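Chisholm Cell Guide, Pundevstead Site
Section 3: Running the peg cell on shift
Revised Dec 19, 2021

Operators who fitted pegs by hand now set up, watch and clear the cell. Manual fitting stays on bench 10 for short orders. Gwion Kneath assigns both jobs, and you should expect to rotate between them.

3.1 Before you start

1. Sign in at the panel and select program 76.
2. Check that the black holder is screwed down flat.
3. Set the yellow cylinder in the holder. Do not force it.

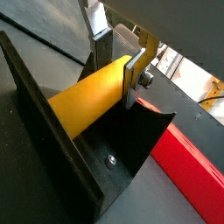
4. Wipe dust off the holder plates with a dry cloth.
5. Step back behind the floor line and press READY.

CAUTION: Keep hands out of the bin while the panel light is amber. The arm can move without a sound.

3.2 First cycle

1. Set speed to SLOW for the first cycle of every shift.
2. Press START and keep one hand near the stop button.
3. Watch the fingers come down on both sides of the cylinder.

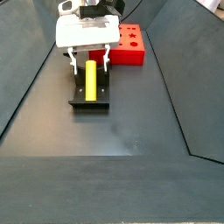

4. If a finger touches the top of the cylinder, press STOP and call the cell lead. Do not nudge the part into line yourself.
5. When the lift is clean, let the arm carry on to the red block.

Note: The red block must sit square to the back of the work area. If you move it, run the locate routine again (Section 5).

3.3 Insertion

1. Check that the cylinder hangs straight before it goes down.
2. Let the arm make up to 3 tries. After that it stops and waits for you. 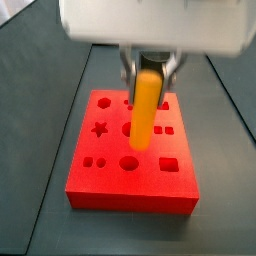
Cylinder held over the red block.

3. Write each stop in the shift log, with the time and what you did. Stops are not charged against your rate.
4. After 700 cycles, hand over to maintenance for a finger check.

3.4 Clearing a stop

1. Press STOP, then wait for the green light.
2. Support the cylinder before you open the fingers from the panel.
3. Return it to the holder and go back to 3.2, step 1.

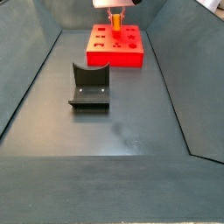 Uzma Galani's shift asked for a change here: Uzma Gilani wrote that going back to SLOW after every stop leaves too little time for the bench, and that the person clearing the cell should not have to cover both. From February, the bench is covered separately whenever the cell is running.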